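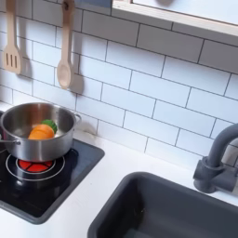 Funders and the press judge robot learning by its success rate. A group reports that its arm completed a task in nine trials out of ten, the number goes into a table, and the next group tries to beat it. It is the view of this laboratory that the single success rate has become a poor basis for comparing methods, and that the field should replace it with something more demanding.

Our own experience with Relo, the manipulation policy developed at the Samberg site, is a case in point. The policy was trained on 1,834 demonstrations and then tested in 499 trials. The first internal report gave one figure for the whole test. Readers of that report could not tell whether the failures were spread evenly or gathered in a few starting positions. When the trials were sorted by layout, 126 of them proved to share a feature that the rest did not: the object to be grasped stood close to a second object or to a raised edge. Most of the failures were in that group.

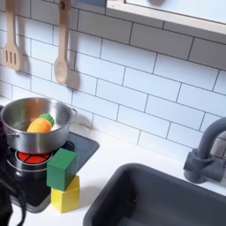

Evaluation should begin with the layout of the workspace, recorded before the arm moves. Position matters more than the choice of object, and it is seldom written down. A green block set on a yellow one, at a slight offset and close to a steel pot, asks something quite different of a hand than the same green block standing alone on a bare counter. Both would be entered in most tables as "block." A reader who wishes to know what the policy can do is owed the distinction.

The usual objection is cost. Recording each layout takes time, and a laboratory that reports its results by group will nearly always look weaker than one that reports an average. We accept the first point. Under the Orska protocol, which we adopted last November, setup takes longer and fewer trials are run in a day. The second point is an argument for a common rule, so that no group is punished for being plain about where its method fails. 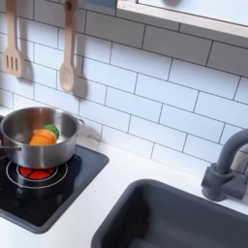 The play kitchen counter with the pot on the burner and no blocks in place.

A further objection holds that toy settings are too simple to deserve this care. We disagree. A play kitchen has reflective metal, a recessed basin and a curved faucet within a short reach of one another, and these are the conditions under which contact goes wrong. If results cannot be explained at this scale, there is little reason to trust them in a full-sized home.

The Ciobanu test set, which we intend to release with the next version of Relo, contains 119 fixed layouts. Each comes with a written starting condition and a statement of what counts as success - including whether neighboring objects may be moved.

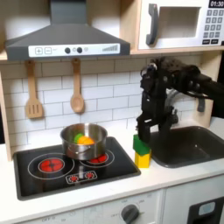 That last clause caused more debate among our staff than any other. Some held that a grasp is a grasp, whatever happens to the things beside it. Others argued that a household machine which knocks over one item to reach another has not done its job. The test set takes the second position, and groups that prefer the first remain free to report both scores.

We would ask reviewers to take a modest step in the meantime. When a paper offers one success rate, request the layouts behind it, along with the number of trials run on each. Authors who have kept proper records will be able to supply them within a day.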